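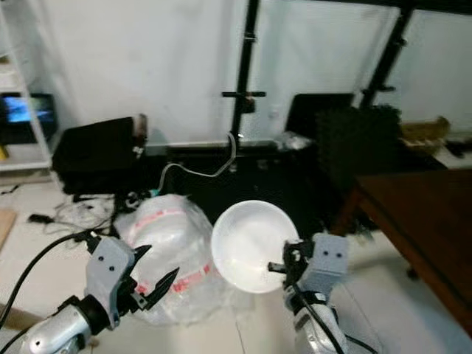
What does Plameck do?

Plameck repairs and resells secondhand kitchenware and tableware. We buy household lots, sort them, fix what can be fixed, and sell the results from our shop on Gimgate and to cafes and rental homes in the area.

Who we are

Plameck started in a rented garage with one shelf of mixed plates and a hand-cranked sharpening wheel. The first lot came from a boarding house that was closing down, and most of it sold at a weekend market inside a month. Today we have nine employees. Five of them work in the repair room, and the rest split their time between the shop, the van and the office. Everyone takes a turn at the counter.

We are a privately owned company with no outside investors. The business moved to Gimgate when the garage ran out of space, and we have stayed in the same building ever since. It used to be a shoe warehouse, and the long racks at the back are the original ones.

What we take

We take in dinner plates, bowls, serving dishes, cast iron, steel pans, knives, flatware, baking tins and glassware. Full sets are welcome, and so are broken sets. A good part of our stock is sold as single pieces to people who are replacing one plate out of six.

We do not take nonstick pans with worn coatings, plastic food containers, electric appliances or anything with an unknown glaze that looks homemade. Crystal is looked at piece by piece. If you are not sure, bring it in and ask at the counter. It usually takes a minute or two to get an answer.

Please wrap breakable items separately. Newspaper is fine, but the ink comes off on unglazed rims and has to be scrubbed, so plain paper or old towels are better.

How the repair room works

Each lot is logged when it arrives and given a shelf number. Washing comes first. After that, plates and bowls are checked for cracks by eye and by tapping the rim. A cracked piece sounds dull, and once you have heard the difference it is easy to pick out. Cracked pieces are never sold for food use. Some go to mosaic makers, who buy them from us by the crate.

Knives are ground on a water-cooled stone and finished by hand. Cast iron is stripped back to bare metal, oiled and baked. Loose handles are re-pinned or replaced. We do not repaint or re-plate anything, and we don't hide old marks. If a pan has a dent that does not affect how it sits on the stove, it stays there and the price reflects it.

Last year the repair room finished 1663 pans and knives, with another 792 turned away as past saving. The metal from those went to a scrap dealer.

Ragab, our trade service

Ragab is the name we use for our work with cafes, guest houses and rental owners. Customers choose a pattern or a plain color, and we keep a reserve of matching pieces on our racks. When something breaks, they call and we send a replacement on the next van run. Orders placed before 2 p.m. normally go out the following morning.

There is no contract and no minimum spend. We ask trade customers to pay within 30 days – most do, and it keeps the paperwork short.

The Kurnow shelf

Near the front door of the shop is a set of racks called the Kurnow shelf. It holds basic pieces at a flat low price for people setting up a first kitchen. Students come in for it at the end of August, and it can be bare by September. We refill it each morning when we have the stock. Nothing on it is damaged – the pieces are common patterns that we have too many of.

Sharpening and advice

You can leave knives and scissors for sharpening during shop hours. Serrated blades take longer, and we may ask you to leave them until the next van day. We also answer questions about care, such as how to get rust off a skillet or why a glaze has gone cloudy in the dishwasher. There is no charge for asking.

Visiting us

The shop entrance is on the street side of the building. Deliveries and large drop-offs go to the rear, where there is a ramp and space for two cars. We close for stocktaking in February, and the dates are posted on the door and on our contact page. For house clearances, send us a short list of what you have and we will reply with a price or arrange a time to come and look.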